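Unit 4 - Color in small rooms

Last time we stuck to paint chips on white card, and everything behaved. Today the fun starts, because a color on a wall almost never looks like the color on the chip! Bring your notes on warm and cool from last week, we'll lean on them a lot.

## One paint, two walls

Take a single can of beige and roll it onto two walls that meet in a corner. Unless the light falls evenly, you will see two colors. The wall that gets more light looks paler and often a bit pinker or yellower, and its neighbor drops back and goes duller. Your eye knows it's one paint, so it politely hides the difference from you. A painter has to learn to see it again, and so does anyone choosing paint for a client.

Try this at home at 4 in the afternoon, when the sun is low enough to come in sideways. Roll up a sheet of paper into a tube, look through it at one wall, then swing it to the other. I love watching people do this for the first time - they swear the wall was painted twice.

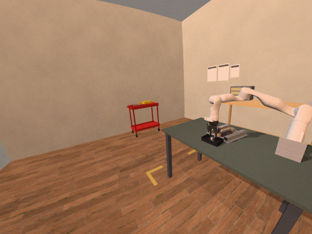 *Page last changed: February*

## What the floor does

A floor throws its own color upward. Reddish-brown planks warm up everything near them, mostly the lowest part of the wall, and the effect fades as you go up. A gray carpet does very little. A green one can make a cream wall look a bit seasick (the Dillirby tea room had exactly this trouble and fixed it with a rug, at a fraction of what repainting would have cost).

The ceiling works the other way. Most of us leave it white out of habit, and that's fine, but a slate blue over pale beige is a lovely pairing. Blue and beige sit nearly opposite each other in warmth, so each one makes the other look more like itself. Keep the blue grayish. A bright one will take over the room.

## The case of the Uçar reading room

Our long example this term is the reading room at Uçar. It's 462 square feet, with a single window at the north end. The first plan used Brovine, a cool off-white, and on the chip it was gorgeous. On the wall it went flat and bluish by noon. The second plan used Greltis, a beige with a little red in it, and the whole place woke up. Paint and labor for the redo came to $3,000, so sample boards would have been a bargain.

## For next session

- Paint a sample board in any warm neutral, two coats.
- Prop it on two different walls of the same room and write down what you see, morning and evening. Give each look 60 seconds before you write anything.
- Lay something strongly colored on the floor in front of it and look again.

Small notes are fine, and so are messy ones. Bring the board too, even if the edges are ugly!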